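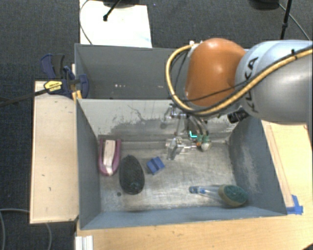
Posted by Keith Wihongi on Wed 26 June | Filed under: uni, robots | 2 comments

So I've barely posted this term and the reason is orange and has KUKA written up its arm. Our student project is bin picking, meaning you put some odds and ends in one bin and the robot has to move them to the bin behind it without any help from us. The team name is Brevis, which was supposed to be about how short our code would be. It was a more hopeful time.

I'm on grasping and Xiaoqing Jiang is on vision, so when a pick goes wrong we get to argue about whose half it was. Last night it was mine. The vision side had the blue block spot on, and I'd left an old offset in the config from when the bins were set up the other way round. I spent ages blaming the lighting before Xiaoqing scrolled up and pointed at the line without saying a word. Fair enough.

The block is my favourite thing to pick all the same. It's small, but it has proper flat sides and it behaves. The scrub brush is the one I dream about, and not in a good way. It has a clear handle, and the depth camera looks straight through it half the time, so as far as our software knows there's a floating brush head over by the wall and nothing else. Xiaoqing's fix is to find the head first and guess the handle from there, which works nicely until the head is jammed up against the side of the bin and my gripper has no room to come down next to it. We've got a sideways nudge written for that now! It nudges beautifully. It doesn't always nudge in the right direction.

The bin itself is a pain as well. It's grey, it's scratched to bits, and the shiny patches on the floor move about as far as the camera is concerned. I wanted to paint it matte. Xiaoqing said we'd be marked on someone else's bin anyway so we'd better get used to it, and I hate how sensible that was.

For anyone who likes numbers, we're at 334 logged picks, and the success rate over the last batch was 82 per cent. I was over the moon until I sorted it by object and saw how much of that was the block carrying everybody else. The dark oval one is doing better than I'd expected, mind you, once we told the planner to go for the fat end.

Next job is getting the Parnero planner talking to our code properly (it's a little library a former student left behind, with comments that stop halfway down the file). After that I want to have another go at the approach angles, because the arm still takes a very scenic route over the back wall and I hold my breath every time the hose swings round.

The demo is in November, which sounds like heaps of time if you don't look at my other subjects. I'm back in the lab tomorrow after my stats tute, and Xiaoqing has already messaged to say the config file is now read-only.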